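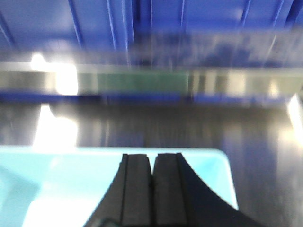

Kári Vídalín writes that the type is larger than in the old Grulleck paperback and that he no longer has to hold the book open with his elbow. He would have liked the map at the front instead of the back.

Alville Reading Editions: The Salt Ferry, by M. Bergmann

Format: hardcover, sewn binding
Series: The Oludex Cycle, book 2
Language: English
Category: Fantasy, series fiction
Availability: in stock

Product details

The Salt Ferry is the second novel in the Oludex Cycle. This edition replaces the Grulleck paperback, which went out of print and will not be reissued. The text has been reset from the author's corrected typescript. Spelling of place names now matches book one throughout, and the two chapters that were run together in the paperback are separate again. Chapter numbers from that point on are therefore one higher than in older copies. Reading groups using mixed copies should go by chapter titles.

The book picks up on the morning after the flood at Oludex. Most of it is told by the ferry pilot, with shorter sections from the tax inspector's letters. Readers who have not read the first volume can follow the main plot, but the inspector's letters refer to earlier events without explaining them.

Specifications

Pages: 212
Trim: standard octavo
Paper: cream, acid-free, uncoated
Binding: sewn sections, rounded spine, cloth over board
Endpapers: printed, map at rear
Ribbon marker: none
Jacket: uncoated, removable

The binding opens flat from the first chapter on. The opening pages are tighter until the spine has been worked a little. Open the book at the middle first, then at the quarters – do not bend the boards back past level.

Differences from the paperback

Type size is increased by 2 points. Margins are wider on the outer edge. The cast list has moved from the front to the back, where it sits with the map. The author's afterword is new and discusses the ending, so it should be left until last. The sample chapter from book three has been dropped.

Corrections

A short errata slip was included with copies from the first printing. It covers a repeated line in the harbor chapter and a wrong date at the head of one letter. Both are fixed in the current printing, and copies shipped since July do not carry the slip. Text in the ebook was updated at the same time. If your ebook still shows the repeated line, delete the file from the device and download it again.

Matching volumes

Book one is available in the same cloth and trim. Dye lots vary, and spines bought at different times may not match exactly. Book three is in preparation – no publication date has been set. A slipcase for the complete cycle is planned once all volumes are out. It will be sold separately.

Ordering and returns

Jackets with light shelf rubbing are not treated as damaged. Copies with missing or misbound sections are replaced at no charge. Send the order number and the page numbers affected. Signed copies are not held in stock and cannot be requested at checkout.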